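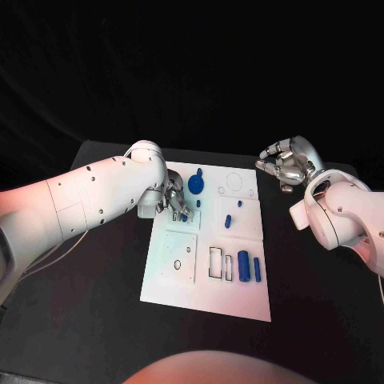
Ask the assemblers at the Dernholm plant and the answer comes back quick: it can put the peg in the hole all day long, but who's going to hand it the right peg? That was one reader's reply, signed only Farouk, when we wondered in these pages last November whether a robot might soon take over the fiddly end of the job. I've been carrying the question around ever since, and this summer it took me to Wisow, where a small shop called Toltholm is trying to find out.

You'd think pegs would be easy. My niece was sorting shapes before she could say her own name! But watch a pair of white arms lean in over a board of blue pegs and cylinders, one with a plain gripper and the other with a silver hand, fingers and thumb and all, and you start to feel how much your own hands know. A thick cylinder and a thin one want different outlines. A little part has to sit square in its slot, and a hair off is as good as a mile.

The team has logged 3610 tries since they began, and they were kind enough to let me sit through 11 of them (with coffee, bless them). Three went wrong while I was there, each in its own way, and each time everyone leaned closer – me included. Folding towels is on the list for later. So is loading a dishwasher, which got a groan from the whole room.

Would I let one loose in my kitchen? Not this year. I might trust it with the screw drawer in my garage, though, and I've told them my address.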